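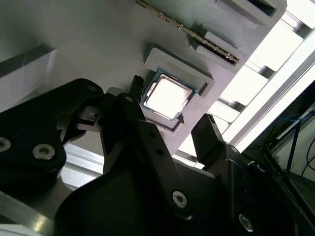 Nov 3, 2019

Textile workshop, Darndale. Notebook entry: felted shoulder bag, second sample.

Purpose of the session: to establish whether the Dedesside aran wool can replace the Mackay yarn in the bag pattern without altering the stitch count. The Mackay shade used for the first sample has been discontinued, and the remaining stock is sufficient for straps only.

Materials. Dedesside aran, undyed grey, two balls from the same lot. Circular needle, 6 mm, 80 cm cable. Waste yarn in a contrasting cotton. One pair of Faven bamboo handles, small size, left over from the spring class.

Swatch. A square of 30 stitches by 30 rows was worked in stocking stitch and measured before washing: 19 cm wide, 14 cm high. It was then washed in the machine at 40 degrees with two old towels and dried flat overnight. After felting it measured 15 cm by 10 cm. The loss in height is greater than the loss in width, as was the case with the Mackay, but the difference is more marked. The pattern as written will therefore produce a bag that is too shallow. Colleagues using the present instruction sheet should not begin a bag in the Dedesside until the row count has been amended.

Body. Cast on 143 stitches with the long-tail method and joined in the round. One stitch was lost at the join by knitting the first and last together, giving 142, so that the front and back have 71 each. The original pattern reaches the same number by a different route and is confusing on this point. I would propose that the sheet simply state 142 in future. The cast-on edge is the top of the bag.

The first eight rounds were worked in garter stitch (one round knit, one round purl). On the first sample this band rolled outwards after felting. It was worked here on a 5.5 mm needle, changing to 6 mm for the plain section. The edge lies flatter on the needle, but no judgement can be made until it has been through the wash.

Plain knitting followed to round 64. Progress was slower than planned: a dropped stitch was found eleven rounds down, near the side marker, and had to be laddered up with a crochet hook. The repair is slightly tight and should vanish in the felting. Its position is marked with a safety pin for checking.

Yarn use. The first ball weighed 199 g on the workshop scales before casting on, against 200 g on the band. It ran out in round 58. The new end was joined by splicing, which holds very well in this wool. At the present rate the second ball will complete the body and base but not the lining pocket. The pocket may have to be made in cotton fabric.

Base. Not yet started. The intention is to close the lower edge with a three-needle cast-off on the wrong side, then square the corners by sewing across each point at a depth of 5 cm. The first sample was squared after felting and the seams were bulky. This one will be sewn before.

Handles. The slots in the Faven handles are narrower than those on the earlier set, and a felted tab of full width will not pass through. Tabs to be reduced from 14 stitches to 10. Knit one on its own and felt it first.

Outstanding:
Work to round 92 before closing the base (pattern says 78).
Remove the safety pin before washing.
Order one further ball of the Dedesside, same lot if still held.
Return the 5.5 mm needle to the class box.
Correct the cast-on line on the instruction sheet.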